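Picking up open baskets by the rim

naveen_c
Still stuck on the pick routine. My arm does blocks and tins without trouble, but anything open and springy slides off the fingers. I had 19 clean lifts out of 54 last night. Has anyone got baskets to work without changing the fingertips?

ekuabonsu
Rim grip, one finger in and one out. Come in at an angle, close slowly, and stop as soon as the motor current rises. Don't go for the middle.

Ravindra V
Same as Ekua. We're doing it this way on the bench at Asside, with an orange basket that has a wavy rim.

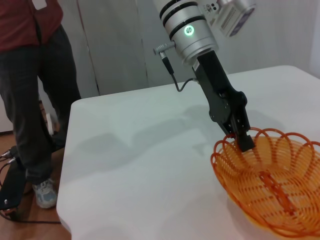
Asside workshop, 24 Sep 2020

The fingers go down at the rim and the arm leans in from above. Closing speed is set to 7 on our controller. I tried 2 and it took ages for no gain.

savita_v
I don't agree about the angle. A tilted approach pushes a light basket along the table before the fingers shut. I go straight down and only tilt for the lift.

Ravindra V
Depends on the table. Ours is smooth and I still prefer the tilt — straight down, the wrist gets in the way of my overhead view.

savita_v
Then move the overhead view. Changing the path to suit a camera is backwards.

naveen_c
Tried both. Straight down is better on my mat, but the slow close made more difference than either. Will post the settings file in October once I've tidied it up.

ekuabonsu
Please put the current limit in as well, the last file left it out.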